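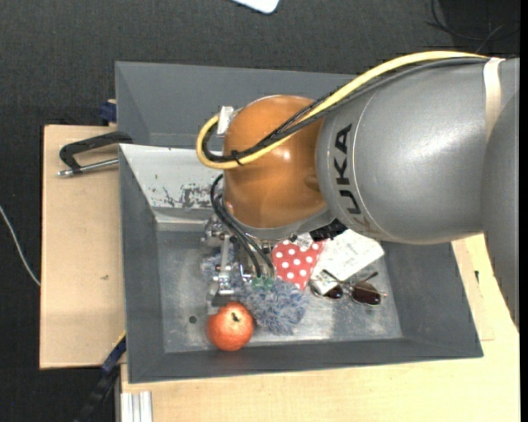
The Kuka arm at the bin in Trundton, with fruit, fluff and sunglasses among the day's work.

TRUNDTON – A supermarket bag of odds and ends has beaten two of the three grippers sent to pick it up, according to test results released in July by Brilton, a small automation shop that has spent the spring finding out what its robot can't hold.

The firm bolted each gripper in turn to the same arm, pointed it at the same kind of bin and asked it to take things out one at a time. It made 670 picks with each. The items were chosen, the report says, "to resemble a returns counter on a bad afternoon." They included fruit, eyewear, crumpled packets and several shaggy things that the staff list only as "fluffy, large" and "fluffy, other."

First up was a suction cup, the favorite of warehouses everywhere and the cheapest of the three. It did well on anything flat and smooth. Shown something furry, it inhaled a good deal of air and came up with nothing, a performance it repeated 202 times before the crew stopped scoring it on fluff.

Next came the Rodo, a soft gripper with rubber fingers that close like a sleepy hand. It was gentle with fruit and bruised none of it. It was also gentle with everything else, and let go of sunglasses at a height the report describes as "regrettable." Brilton went through several pairs and now buys them by the card from a gas station.

The winner, if the word can be stretched that far, was a metal gripper built by Ogbonna, a two-person outfit on the other side of town. It managed 247 more clean picks than the Rodo and got better marks on cloth, which it pinches by a fold. It had its own troubles. Round fruit near a wall of the bin tended to roll when touched, and the gripper tended to follow it into the corner, where the wrist ran out of room.

Corners turned out to be the real subject of the study. An industrial arm of this size was made for heavier work than lifting a pair of shades, and the width of its wrist matters a lot once it has to reach down between sloping walls. The report suggests a longer neck on the gripper. Ogbonna says a longer neck will wobble. Both sides have agreed to try it and see who gets to be smug.

Cables took up a page and a half of the findings. Each new gripper meant new hoses, and each set of hoses had to get past the wrist without snagging when the last joint turned. The crew lost most of a morning to one loop that was a little too short. The report recommends leaving slack, then recommends leaving less slack than that.

Then there is the matter of the camera. The tests used one fixed view, and the arm has a habit of parking its own wrist over whatever it is trying to find. Brilton now takes a picture before the arm moves in and works from memory, a method familiar to anyone who has reached behind a couch.

A second round is planned for the fall, with a new controller and some 1,000 picks for each gripper. The suction cup has been invited back, this time with a bigger pump. Items will again be bought locally, and the firm is taking suggestions from residents, with two limits: nothing alive and nothing with glitter. The second rule was added after the spring trials, and the shop floor still sparkles a bit near the door.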